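Karneck library reopens its reading room with longer evening hours

Readers in Karneck have their library reading room back, and they will have more time to enjoy it. The doors opened again this September after two months of work on the heating and the old windows, and the room now stays open until 9 p.m. on weeknights — a change that students and shift workers had been asking for, very politely, for years.

The shelves hold 404 new titles, many of them picked from the suggestion box by the front desk, and there are 23 more seats than before. The bus from Drarnton still stops right outside (the last one back leaves at 9:20, so there is time for one more chapter). 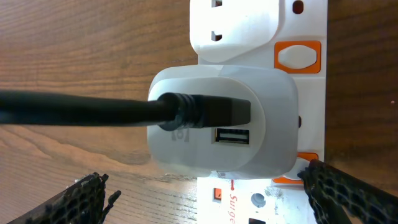
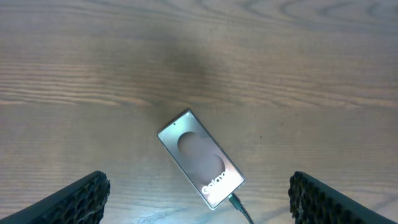
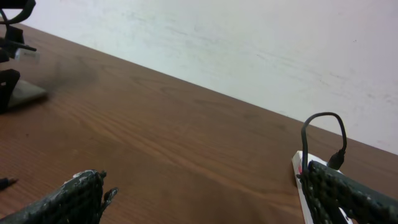
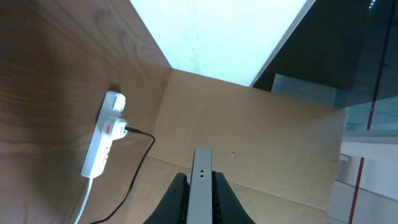

What's on this fall

The Manalastas Bakery next door will send over coffee and rolls on opening nights, and the Bareo Players will read ghost stories for older children in October, beginning at 6 p.m. Families are asked to sign up at the desk, as last year's readings filled up quickly.

Library cards remain free for everyone living in Karneck or Drarnton. Books borrowed before the closing may be returned through the end of the month with no late fee, and the staff say they will be very glad to see them, and you, again.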